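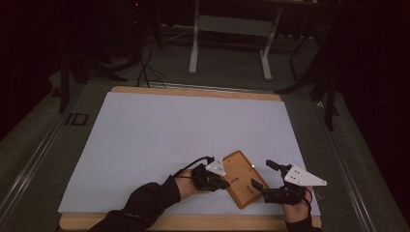
Aligning head and gripper streams before you segment a peg-board episode

These steps cover Sellov, the small command-line tool we use to put the head camera and the two gripper cameras on a single clock and then cut an episode into segments. It assumes you have already recorded something with the hand-held grippers and copied it off the capture machine. If you haven't set up your workspace, do the Skomis install page first and come back.

You will need Sellov 5 or later, a raw episode folder, and the calibration file for the rig you recorded on. The numbers below come from one peg-board episode of 2,582 head frames. Yours will differ.

Step 1. Check the folder

Run:

sellov inspect episode/

The tool lists every stream it finds, with its frame count, first timestamp and last timestamp. You want to see three video streams (head, left, right) and two jaw-width streams. If a jaw-width stream is missing, stop and look at the recorder log. Sellov will carry on without it, but the segmenter in step 4 depends on it and the output won't be much use.

Step 2. Find the offset

Each camera stamps its frames with its own clock. The clocks drift, so don't rely on a value you measured back in August. Run:

sellov offset episode/ --ref head --method motion

This compares motion in each gripper stream against motion of the same hand in the head stream and reports one offset per gripper, in milliseconds. In our episode the right gripper came back at 142 ms behind the head. Anything under a second is normal. If the two sides differ by more than that, the streams were probably started separately and you should trim them by hand first.

The motion method needs a few seconds where both hands are moving freely. Episodes where the hands stay down at the board the whole time give a flat correlation curve, and the tool will warn you about it. You can pass --method jaw to use the opening and closing of the fingers as the signal. 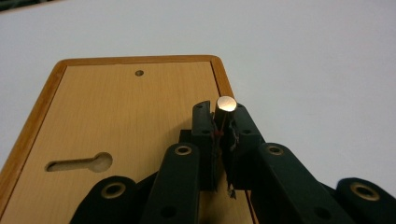
Write the offsets to the episode once you are happy with them:

sellov offset episode/ --write

This adds a small offsets file and leaves the video alone. Delete the file to undo it.

Step 3. Set the jaw thresholds

The segmenter decides that something is held when the jaw width stops shrinking while the fingers are still being squeezed. It needs two values for this, a closing speed and a minimum hold time. Open the config file and find these lines:

close_speed_mm_s: 8
min_hold_frames: 5

Leave the closing speed where it is to begin with. The hold time is the one worth changing. Too short and every light touch becomes a grasp; too long and a quick pick and release disappears. Princess Layug did most of the tuning on the Mangubat boards and settled on five frames, so that is now the default.

Thin parts are harder. The jaw width while holding a narrow peg can be very close to the width when fully closed, and worn finger pads shift the closed reading further. Redo the zero reading with the fingers closed on nothing whenever the pads change:

sellov zero --side right

Repeat for the left side. The old reading is kept with a date suffix.

Step 4. Segment

sellov segment episode/ --config peg_board.yaml

The result is a plain text table with a start frame, an end frame and a label for each segment. The labels are approach, grasp, move, place and idle. Place is the least reliable of them, and you should expect to correct a few by eye. 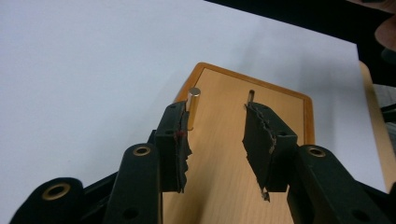

The perception check runs after segmentation and looks for pegs in the gripper view at the first and last frame of each segment. It uses the Flandent detector, which returns a box and a confidence for each peg. Occlusion is the main reason for a low score. With two pegs upright on the board and a finger beside each one, the shiny brass peg on the left still shows its flat top, while the thinner, darker one on the right has only its narrow tip above the finger. Drop the confidence threshold for partly hidden pegs with --occluded, but don't lower the general threshold to get the same effect — you will start picking up bolt holes and bushings on the gripper itself.

If the detector keeps firing on parts of the gripper, regenerate the mask:

sellov mask --side right --rebuild

Step 5. Review and export

sellov review episode/

The viewer opens with the head stream on top and the gripper streams below it. Use the arrow keys to jump between segment boundaries, and the comma and period keys to nudge a boundary by one frame. Press S to save. Changes go to a separate table, so the automatic result is kept for comparison.

When you are done, export:

sellov export episode/ --format skomis

The exporter refuses to run if any two segments on the same side overlap. The error message gives the frame numbers. Go back to the viewer, move one of the boundaries and export again.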